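Última atualização: sexta, 18h40
12 comentários | 43 partilhas

"O comboio passa às seis e a feira já está montada"

Conversa com a mulher que gere há anos o mercado de produtores de Clolbridge. Meia hora ao balcão, café frio, telefone sempre a tocar.

Começou pelas cebolas. Só cebolas, uma banca emprestada, o terreno atrás da estação. "Não tinha plano nenhum. Tinha cebolas a mais e uma carrinha que pegava dia sim, dia não." Hoje são 43 bancas e uma lista de espera que ela guarda num caderno de argolas, a lápis.

Porquê a lápis? "Porque as pessoas desistem. Em janeiro, com chuva, desistem logo."

O mercado abre às sextas e fecha quando fecha. No inverno, antes das duas. A renda do terreno subiu em abril e foi esse o assunto que nos trouxe cá. Cada produtor pagava 30 por dia de feira, agora há quem pague mais, conforme os metros. Ela não gosta de falar disto. Fala na mesma.

"Quem vende ovos não tem a margem de quem vende queijo. Se ponho toda a gente a pagar igual, perco os ovos. E sem ovos as pessoas vão ao supermercado, e já que lá estão compram o resto."

A Rosano, que faz conservas, ofereceu-se para ficar com a fila da frente inteira. Recusou. "Era dinheiro certo, eu sei. Mas depois entrava-se no mercado e via-se só frascos." A Nasrallah, a padaria, ficou onde sempre esteve, ao canto, ao pé da torneira. Vende quase 160 pães por manhã e ao meio-dia já está a varrer.

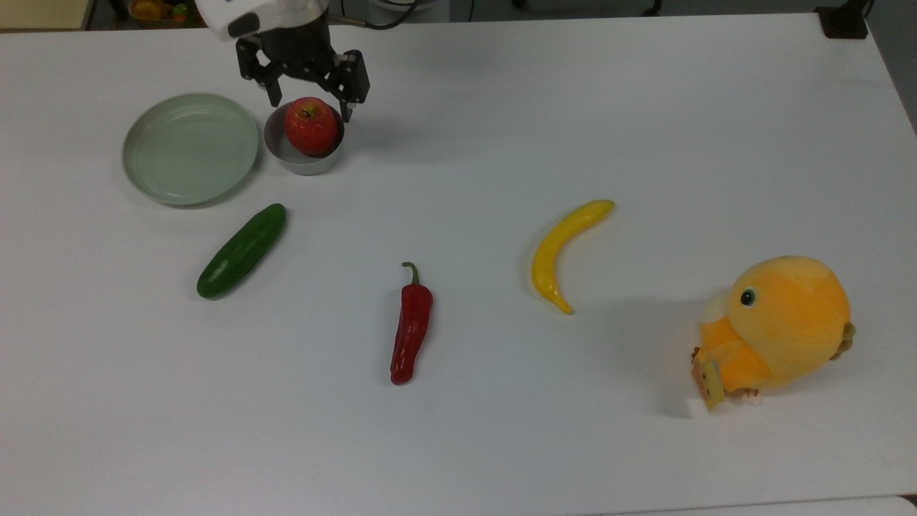 Maçã, pepino, pimento amarelo e uma malagueta vermelha.

Pergunto pelos clientes. Ri-se. Diz que há dois tipos, os que apertam a fruta e os que perguntam o preço e vão dar a volta. "Os que apertam compram sempre. Os outros voltam tarde e já só levam o que sobrou." Não se zanga com nenhuns. Zanga-se com o estacionamento.

O estacionamento, pois. A junta quer passar os carros para Clilthorpe e pôr um autocarro de ligação. Ela foi às reuniões todas, saiu da última antes do fim. "Uma senhora com dois sacos de batatas não vai de autocarro. Experimentem! Eu levei os sacos à reunião e pu-los em cima da mesa."

E resultou?

"Adiaram."

Sobre a fruta feia tem opinião forte. Os produtores trazem-na escondida no fundo das caixas, com vergonha, e ela manda pô-la à frente, mais barata. Maçã com pinta, cenoura de duas pernas. Vende-se primeiro. "A sopa não quer saber da cara da cenoura."

Quanto ao dinheiro, a petição contra a nova renda juntou 2299 assinaturas, entregues numa caixa de sapatos. Ainda sem reposta. Se a resposta for má, muda o mercado para o campo da escola, que é mais pequeno e alaga. Já mediu tudo a passos.

Tem planos de parar? Encolhe os ombros, atende o telefone, é alguém a perguntar por alhos franceses. Tapa o bocal com a mão. "Escreva aí que precisamos de quem venda mel. O senhor do mel reformou-se e toda a gente me pergunta por ele."

Fica escrito. Os interessados podem aparecer na sexta, de manhã cedo, junto à torneira. Levem botas.

Partilhar | 12 comentários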